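Ticket 1617 – Rug in front room, residue and odor near coffee table
Property: Clidano, unit 84
Opened by: Brenda Valdebenito
Assigned to: Dagný Blöndal
Status: Closed

Problem as reported

Tenant says the large flowered rug in the living room smells sweet and stale. There is a tacky patch on the sofa side of the coffee table, a hand's width across. She vacuumed twice with the Mogensen upright and the patch came back gray both times. She wants to know whether the rug has to go out for cleaning or can be treated in place. It is too big for her to roll up alone, and the table stands on it.

First visit, Saturday, January 2, 2021

Asked the tenant not to use any spray before I got there. She had already used Berkix foam on the patch once, in the week before, and had not rinsed it. That matters, so I am putting it near the top.

Checked the table first. It is the long brown one with the curved legs and the gold trim on the front. Nothing sticky on the legs or the underside. Wiped the top with a damp cloth and the cloth came up clean. Sofa skirt also clean.
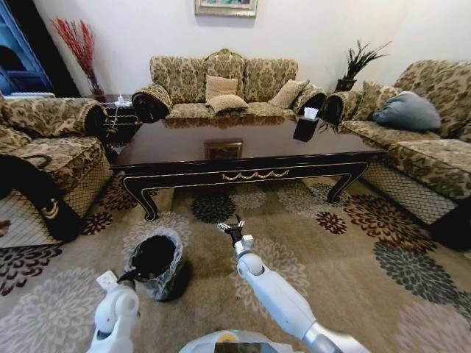
The patch itself is foam residue. Pressed a damp white towel on it for 50 seconds and got suds. Soap left in the pile holds dust, so it turns gray again after every vacuuming. That explains the patch. It does not explain the smell, which was stronger closer to the floor and did not get stronger at the patch.

Steps taken

1. Cleared loose trash off the rug before bringing any water in. Cans and tissues go in the small black bin with the clear liner, which can sit right on the rug while you work. Pick cans up level in case there is liquid left inside, and do not step on them.
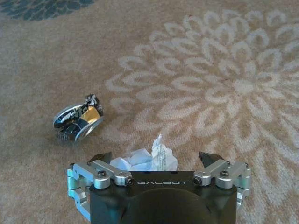
2. Vacuumed the whole rug dry, lengthwise, then across. Emptied the canister outside.

3. Rinsed the patch with plain lukewarm water and blotted. Repeated until there were no suds in the towel. Blot only – rubbing will fuzz the pile.

4. Lifted the rug at the sofa end with the tenant's help. Found an old soda spill on the pad, dried, sugary, 40 inches from the wall. None of it showed on the face of the rug. This is the source of the smell.

5. Cut out the stained section of pad and bagged it. Wiped the floor under it with diluted Drevon. Left the corner propped up overnight with a fan on low.

Follow-up

Brenda called the next day. Patch is dry and no longer tacky. Smell mostly gone, a little left when the heat comes on. Told her to give it a week.

Called back a week later. No smell. New piece of pad cut to fit and laid down, rug flat again, table back in place.

Notes for next time

Please add the foam warning to the move-in sheet. If a tenant uses it, it has to be rinsed.

Rug does not need to go out. The maroon and dark gray flowers did not bleed in the towel test, but I only tested one of each. Test again if anyone uses more than plain water on it.

Spare pad offcut is in the hall closet, top shelf.

Closed by D. Blöndal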